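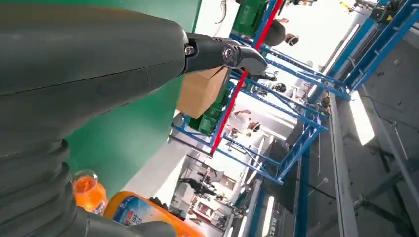
The color that two cupboards share

Search articles Enter keyword Go
February
By the household editor, Torura Magazine

When I moved to Lü, I had one shelf for everything that came in a bottle. Juice, dish soap, cooking oil and floor cleaner stood there shoulder to shoulder. One evening I took hold of the softener when I wanted the orange drink. I noticed before I poured, but after this I began to look at bottles in a different way.

Orange is a color that sells to the mouth and also to the laundry. A drink wears it by being transparent, and the liquid does the work. A detergent wears it on the plastic itself, and the label must then explain what is inside. If you put a small bottle of bright orange drink next to a big orange detergent bottle with its blue and white label, a grown person who can read has no difficulty. A small child, or a guest in a dark kitchen, may have some.

I visited Pluritz, a small packing workshop outside the town that fills parcels for 935 households in the hills. Most of the customers have no shop near them, and the parcel must bring both food and cleaning goods. The rule of the house is that these two never travel in one box. It sounds simple, but it was introduced only after a spring when 600 parcels went out mixed, and the letters of complaint filled a drawer. 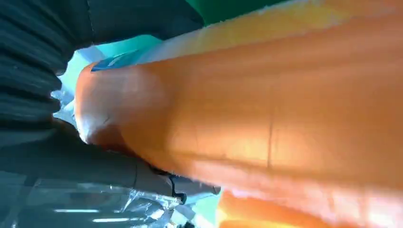
Thin plastic remembers how it was treated. A bottle that was squeezed in a full carton keeps the mark for a long time, even when the contents are perfectly good, and many customers believe that a mark means a leak. At the workshop they teach new packers to look first at the rounded parts, where a soft fold like the one in this orange surface is easy to find with the thumb. Stiff bottles can go at the bottom of the carton. Soft ones go higher, with paper between.

The second lesson is about caps. A cap is the weak place of any bottle, and it should be tested by hand before packing, with a dry cloth. I tried it at home with my own cupboard and found two that I had never closed well. The oil I forgave. The vinegar had already eaten the paper under it.

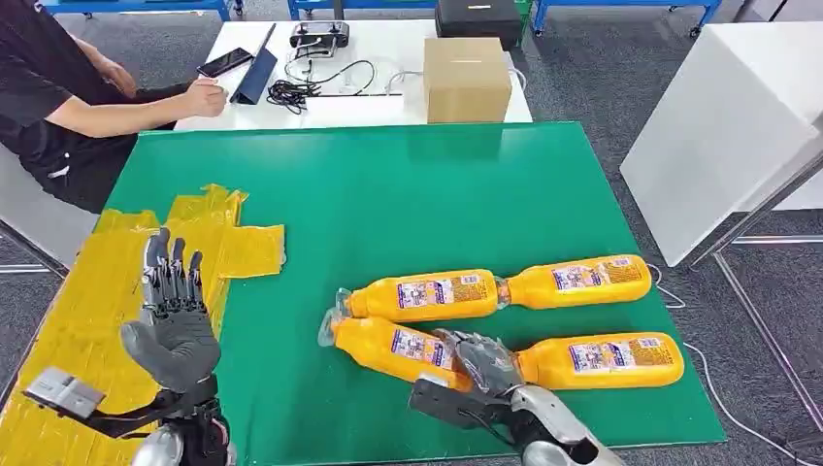

Before a carton is filled, I now like to plan it on the table. I have tried many arrangements, and lying down is the best way to compare sizes, for a standing bottle hides the one behind it. Four yellow-orange bottles in two rows, with the caps pointing toward each other on a green mat, show quickly how long a box you need. The strong green also helps the eye, and a clear neck is easy to see on it. Measure the longest row, add the width of two fingers for paper, and choose the carton by this.

At home you do not need a system so strict. I keep drinks at eye level and cleaners behind a door with a catch, and I never pour one thing into the bottle of another. The shelf in Lü now holds only plates.

Comments (3)

plumcake_and_tea
We also had the softener problem! My husband put a rubber band around every cleaning bottle, so you feel it even in the dark.

Turkeck reader
What paper do you use between the bottles? Newspaper left black ink all over my labels.

hilltop1605
I get the Pluritz parcel. The soap always arrives separate now, but the boxes are still too big for my door shelf.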